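Halle Cornard: Ein Rundgang über beide Ebenen

Seit dem Frühjahr nutzen wir die Halle Cornard für Kurse, Treffen und offene Werkstatttage. Auf dieser Seite sammeln wir Eindrücke aus dem laufenden Betrieb. Unten liegt der große Saal mit den Arbeitstischen, oben die Galerie. Wer einen Platz auf der Galerie möchte, meldet sich bitte vorher bei Meinir Kneath an.

Galerie, Blick nach unten

Die Tische auf der oberen Ebene sind vor allem am Vormittag gefragt. Man sitzt etwas abseits und bekommt trotzdem mit, was im Saal passiert. Getränke in verschließbaren Flaschen sind oben erlaubt, offene Becher bitte unten lassen.
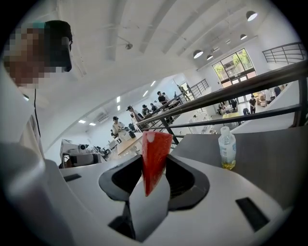 Rotes, keilförmiges Stück wie eine Melonenscheibe, rechts eine Wasserflasche auf dem Tisch. Hinter dem Geländer der Saal mit der Fensterfront.

Der Saal hat weiße Wände und bekommt durch die große Verglasung viel Tageslicht. Draußen stehen Bäume. Im Oktober wird es gegen Abend früh dunkel, dann schalten wir die Deckenlampen ein.

Die Galerie ist für 30 Personen zugelassen, 27 Stühle stehen oben bereit. Weitere Stühle gibt Ryota Sakamoto im Lager aus. Nach der Nutzung bitte die Tische abwischen und Flaschen wieder mitnehmen.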